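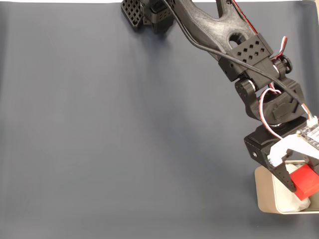
Evatow Papers in Small Automation, Vol. 3, p. 42

Figure 3. The Halliday arm holding the red block over the container. The thick black cable follows the long upper link, and the lighter servo wires stand out from it at the joints.

4. Setting up and looking after the cell

4.1 Cable routing

We promised in the introduction to say something about the wiring, and it deserves a good deal more room than we first gave it, so we hope the reader will bear with us. Most of the time we lost in the first months of the project was lost to cables. The motors behaved, the printed parts held up far better than Benoît Collet had feared (he had a second set ready in a drawer, and it is still there), and the control software needed only small changes after the first few weeks. The cables, on the other hand, were a steady little drain on everybody's patience, and the routing in Figure 3 is one we came to slowly.

The general idea is simple enough. The thick cable is carried along the arm toward the gripper, and the servo wires are left with some slack at each joint they have to cross. In our earlier layout everything was bundled together and tied down tightly from end to end, and it looked wonderfully tidy on the bench. Once the elbow began to fold and unfold, though, the whole of the bending fell on a short stretch of wire beside the joint, and after a while the bus would drop a servo in the middle of a reach. The fault would usually clear when the arm was straightened for inspection, so for quite some time we went looking for it in the software!

We now set the slack with the arm powered down. One person folds the joint by hand to the end of its travel while the other feeds the wire through until it lies without pulling, and then the joint is opened again all the way and we look at where the loop goes. A loop that swings inward gets caught between the link and the bracket, and it has to be turned so that it opens away from the arm. We do this first at the shoulder, then at the elbow, then at the wrist, always in that order, because slack added at the wrist has a way of creeping back up the arm when the upper joints are moved afterward. Ties are closed by hand and never with the tensioning tool. Mereana Mahuika marks the wire on both sides of each tie with a paint pen, and a glance at the marks in the morning is enough to see if anything has slipped.

The connectors at the gripper end took some thought as well. A plug that carries the weight of its own wires will work loose sooner or later, and ours did, generally in the afternoon when the run was going nicely. The wires are now held just ahead of the board so that the plug itself carries no load. We tried hot glue on the plug for a short period and we would not recommend it, as the board had to be changed twice that month and the glue came away with one of the pins.

4.2 The gripper and its zero position

The two fingers are driven from one servo, and the closed position has to be found again whenever a finger or the servo horn is replaced. Our procedure is to bring the fingers slowly together until they are close but not pressing, and to store that reading as the closed limit. It is tempting to drive them hard against each other, which gives a very repeatable number, but the servo then sits and strains against its own fingers for as long as the gripper is idle.

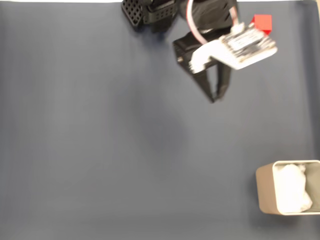
The stored limit also drifts a little as the finger screws settle, and so we check it again after the first 108 cycles with a new finger, and then at the ordinary monthly service. The check is quick. The arm is brought to its ready pose above the work surface, the fingers are opened and closed a few times, and a slip of printer paper is slid between the tips. If the paper drags lightly we leave everything alone. If it is pinched, the limit is backed off and the check is done over from the start. We did build a small printed gauge for this job and were rather proud of it, but the paper is always within reach and the gauge never was.

Finger height is checked at the same time and in the same pose. When the tips hang too low they brush the work surface on the way to the block, drag it out of flat, and shift everything that was standing on it. The fix is nearly always in the wrist joint, where the horn screw loosens before any other screw on the arm. We tighten it with the short driver, put a fresh dab of the mild thread compound on it, and let it stand over lunch before the arm is run again.

4.3 Placing the container

The container that receives the block stands toward the side of the work surface, well out from the base, and the drop pose is taught by hand each time the cell is put back together. We found it best to teach the pose with a block already in the fingers. The block changes how far the gripper must stay above the rim, and a pose taught with empty fingers looked generous on the screen and then knocked the block on the wall of the container. A crumpled white lining lies in the bottom and keeps the block from bouncing. It does get pushed down with use, and we fluff it up between sessions.

The outline of the container was at first marked with tape on the work surface. The tape left a residue and the camera software took its edges for objects, so we went back to a printed template that is laid down, used, and lifted away again before the run.

4.4 Service record

Every change to the cell is written by hand in a notebook kept beside the power supply, with the joint, the part, and the initials of whoever did the work. Darcy Whitcombe copies the entries into the shared log at the end of each month. We had hoped to move to the log alone, and in October we tried it, but entries made from memory at a desk were shorter and left out the tie positions, which were the very thing we needed when the elbow wiring was next replaced. The notebook came back in November. Replacement intervals for the individual wires, taken from its pages, are given in the next section together with the fault counts for the old layout.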